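Mechthild Rainer buys the trays, pots and small plants for Dreltura, and she has been doing it for five years. Before that she ran the housewares counter at Pudley. We met at a wooden table in June, a little before noon, and talked mostly about ice cube trays.

"People think a tray is a tray," she says. "Then they try to get the ice out."

Rainer prefers silicone for anything with rounded cells. A stiff plastic tray with round cells has to be twisted, she says, and it cracks at the corners sooner or later. Silicone can be pushed from underneath, one cell at a time. The drawback is carrying it. "Fill it at the sink and walk to the freezer, and you have water on the floor. Put it on something flat first. I tell everyone that."

She keeps a flat plastic tray for this at home. Her colleague Gebhard Kofler uses a baking sheet.
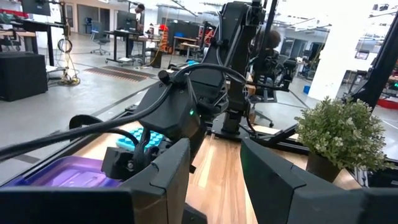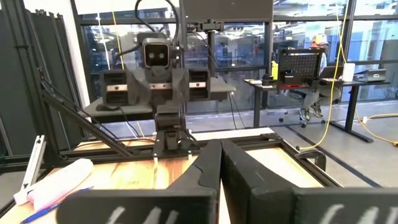 The wooden tabletop from two sides. The purple tray, the light blue ice cube tray and the potted plant are in the first picture.

The current list at Dreltura has 26 items for the kitchen, down from 90 when she started. Most of what went were duplicates – the same tray in another color, or with one more row. Order number 3071, a tray with a hinged lid, was the last to go. Kofler was sorry about that one. "I still have mine," he says. "The lid keeps the smell of onions out of the ice."

Plants came later, and Rainer was against them at first. They need light and somebody has to water them. She now likes the kinds with small leaves in dense clusters, in a dark pot that doesn't show marks. Hers gets a little water every week or so, less in winter.

"I killed two by being nice to them," she says.

What she would like next is a plain tray that stacks when full. Marti has sent her a sample and she has had it in her freezer since spring. So far she has no complaints, although it takes up most of a drawer.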